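Visit to Kravchuk in Salport

October 24, 2025

Our group got two hours at the Kravchuk site in Salport, which puts together breakfast trays for hospitals and care homes. The company started bringing in automation in May and wanted other kitchen operators to see it. We started on the packing floor.

The Dustateck sealing line closes 3,000 trays on a normal shift. Before it came, people pressed the lids on by hand, and several of them told us they don't miss it. Two had wrist trouble for years. They now load film, clear jams and check dates, and they said the day is easier on the body but louder. Breaks are tied to the film changes, which not everyone likes.

Upstairs is the training room, where kitchen staff take turns teaching handling tasks with a hand-held gripper. The work counts as paid hours and is done in blocks of 40 minutes. So far the team has logged 933 bread runs and 227 with other foods.
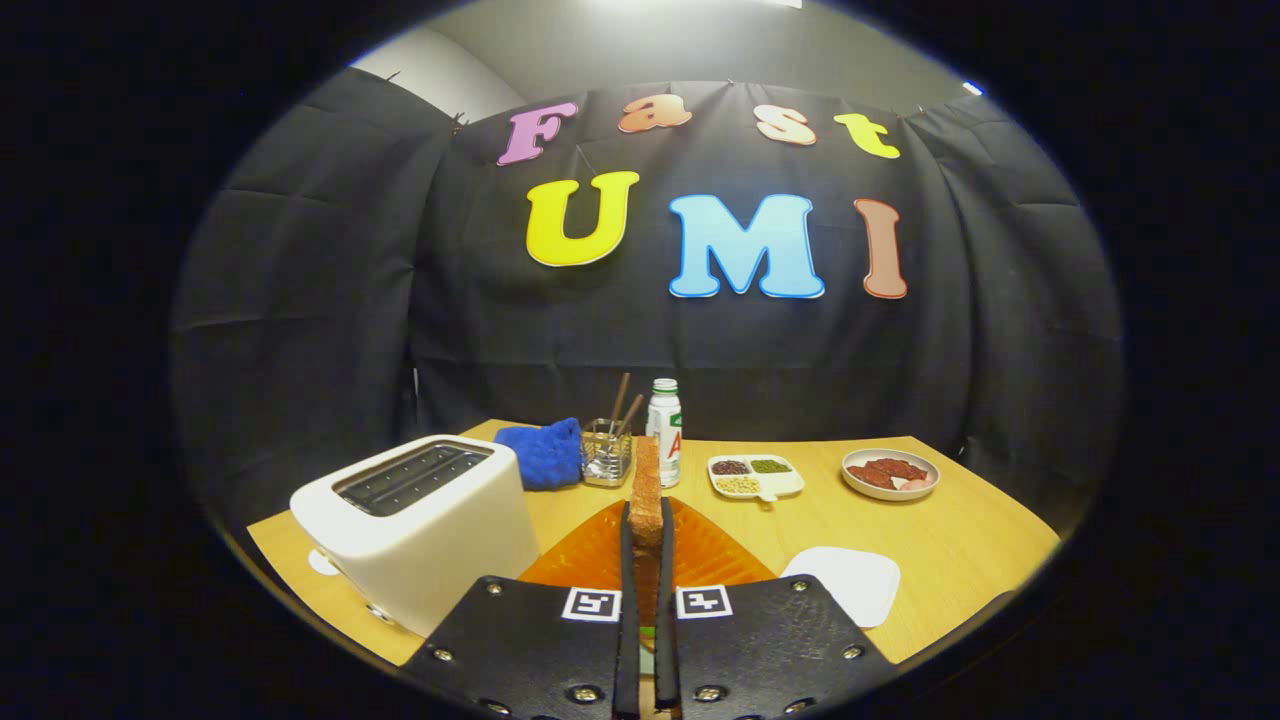
A slice of bread in the gripper over the orange plate, with the toaster to the left.

One woman who had spent years on the toast station said the hard part was slowing down. Her hands know how much to squeeze a slice, and she had never had to think about it. She would like a lighter tool. The supervisor said Flatero, the firm that handles the training software, has been asked for one.

We asked about jobs. Management says no one has been let go, and that four people who left this year were not replaced. The staff we talked to gave the same number - they were less sure about next year.

Lunch was in the canteen, still served by hand. Parking is behind the loading dock, and you need to bring closed shoes.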